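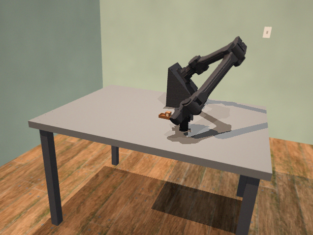

Chapter 6
Does Green Calm You Down? Weighing Claims About Wall Color

What you will study
How a claim about color and mood gets its start
Why a big sample does not rescue a weak question
What a fair comparison between two rooms would need
How to read a paint company's evidence

Key terms: self-report, comparison group, confounding, hue, value, chroma, novelty effect

6.1 A claim everyone has heard

Most people who have picked out paint have been told that green is restful. The same people have been told that red makes you hungry, that yellow makes babies cry, and that blue helps you think. Ask where any of this comes from and you will usually get a shrug, or the name of a magazine.

Chapter 5 dealt with light, and there we were on fairly solid ground. A lamp's output can be measured, and so can the size of a person's pupil. Mood is much harder. This chapter takes up the claims that designers, paint sellers and the occasional school board make about color, and asks what it would take to believe them. Some may turn out to be right. Very few have been tested in a way that would let you know.

Start with the Ballier survey, which is quoted in a good many design handbooks. Ballier, a paint maker, mailed a form to 3,000 households that had bought its interior paint and got 2,572 back. That is a very high rate of return, and the handbooks make a lot of it. The form asked people to name the color of their living room and then to say how the room made them feel, picking from a list of words. Owners of green rooms picked "calm" more often than anyone else did. Ballier's next catalog called green "the proven color of calm."

Look at what was asked. These people had chosen green. Many of them had probably chosen it after hearing that it was calming, possibly from Ballier. They had paid for it, spent a weekend putting it on the wall, and were then asked by the company that sold it whether it worked. A person in that spot who says "calm" may be telling you about the paint. He may also be telling you about himself, or about the last catalog he read. The survey can't tell these apart, and it would be no better at it with ten times as many forms.

This is the trouble with self-report. It isn't worthless, and for some questions (does your back hurt?) there is hardly anything else to go on. But it needs a comparison group, and Ballier had none. We never learn how people felt in the same rooms before they were painted.

6.2 Which green?

The second trouble is with the word itself. "Green" covers a great deal of ground. A color has a hue, which is what we usually mean by its name. It has a value, meaning how light or dark it is. And it has a chroma, meaning how strong or how grayed it is. A lime and a dried sage leaf are both green. Few people would expect to feel the same way shut up in a room painted like one as in a room painted like the other.

Even within a single room, talk of "the green" gets slippery. A pale sage wall can meet a grayer, darker one at a corner, and two people standing a few feet apart will give you different names for the color of the place. Add a wood floor and a gray table and the eye has other things to set the walls against. Next to something warm, a grayed green tends to look greener. Next to a real leaf it can look like putty.
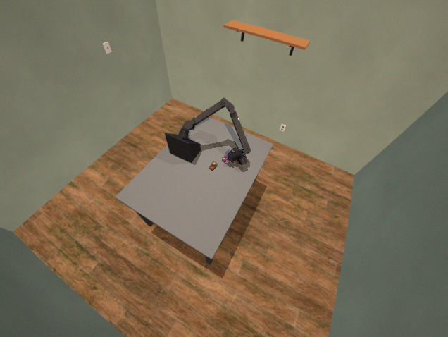
Figure 6.2 Green-toned walls with a gray tabletop and a wood-plank floor.

So when a study reports that "green rooms" lowered stress, the first thing to look for is a paint number or a measured value. If the report gives only the color name, you don't know what was tested, and neither does anyone who might want to repeat it.

6.3 The Dekstead classrooms

The most careful attempt we know of in a working building was made at a middle school in Dekstead. Gerrit Oosthuizen, who taught there before moving into building research, had 3 classrooms repainted over the winter break: one in a grayed green, one in a strong blue, and one in the same off-white it had been before. That last room is the part worth copying. It got the same smell of paint and the same disruption, and its color did not change.

Teachers kept logs of how often they had to stop a lesson to settle the class. By March the green room's count had dropped. So had the blue room's. So had the white room's, and by nearly as much. Oosthuizen's own report says that fresh walls of any color may please people for a while, which is known as a novelty effect. It also points out that the teachers knew which room they were in.

The handbooks that mention Dekstead mostly quote the drop in the green room and leave out the other two. We suggest reading the original table whenever you can get hold of it.

It would be a mistake to swing the other way and say that Dekstead proved color has no effect. Three rooms in one school can't carry that much weight. The rooms also faced different directions, so that daylight was tangled up with paint, an example of confounding. What the study shows is how easily a result that looks good alone can shrink once there is something to hold it up against.

Before you go on

1. Find a printed claim about color and mood. Write down exactly what was measured, if the source says.
2. Rewrite the Ballier question so that it could be put to people who did not choose their own paint.
3. Suppose you could repaint one more room in Dekstead. Which color would you use, and what would you hope to learn from it?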